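3 Building the grippers in a shared workshop

The pair of hand-held grippers was put together over one January in the Plirngate workshop, a members' space with a white-topped table, decent tools and a queue for the bench drill. We wanted a build that two people could finish in the evenings, and we are delighted to say that we managed it! Each gripper has two black fingers with facing pads, a camera that looks out between them, and a marker plate on top. We call the pair Nornis.
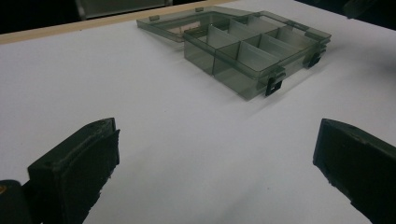
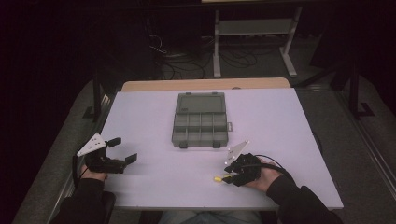
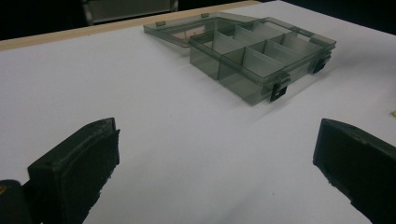 Figure 4. The organizer box task at the Plirngate table. First and third: the open box from a gripper camera. Second: the table from head height, with a gripper in each hand and the right one at a small yellow piece.

3.1 Why a compartment box

We tried plenty of household things before settling on a box with small compartments and a hinged lid. Cups were too easy and shoelaces nearly drove us up the wall. The box sits nicely in the middle. Its lid has to be swung over and closed, its latches have to be found by feel as much as by sight, and a small part must go down between thin walls without catching on them. It is also see-through, and we were keen to find out how much trouble that would give us. Smoky plastic on a white top is hard on any method that looks for clean edges, as the walls behind show through the walls in front.

The lid turned out to be the most interesting part of the task. When it lies flat behind the tray it takes up a good deal of the view from the finger cameras, and our first model, trained by Judite Coelho, often took it for a second tray and tried to put parts in it. Adding more starting positions, with the box turned to different angles, cured most of this.

3.2 Pads and fingers

The finger pads went through 4 versions. Bare printed fingers slid on the lid, and a hard rubber sheet gripped well but gave us no feel for the latch. The soft pads we ended up with are a joy to use. They give a little under load, so a person holding the gripper can tell when a part is seated. They also wear, and we now treat them as something to be changed often. The old ones peel off with a fingernail and new ones are cut with scissors from a paper pattern, which Afonso Magalhães drew on the back of a Neves parts list and which we still use.

Both grippers are wired. We did try batteries, but the added weight sat behind the wrist and made careful work tiring. A cable looped over the hand is a small price, provided it is tied back far enough not to drag on the tabletop.

3.3 Recording

Over 400 runs were recorded in the workshop. We threw away those in which a cable knocked the box or a marker plate was hidden from the head camera for too long, and split what was left by starting position: 178 runs with the long side of the box turned at an angle to the table edge, and 164 with it set square. The person recording sat at the table throughout and was free to choose which hand to use for the part and which for the lid.

This freedom made the data messier, and we think much better for it. People steady the tray with one gripper while working with the other, swap hands halfway, or nudge the whole box nearer before they begin. A second set, gathered on a kitchen table in Pliditz with the same pair of grippers, is described in Section 5.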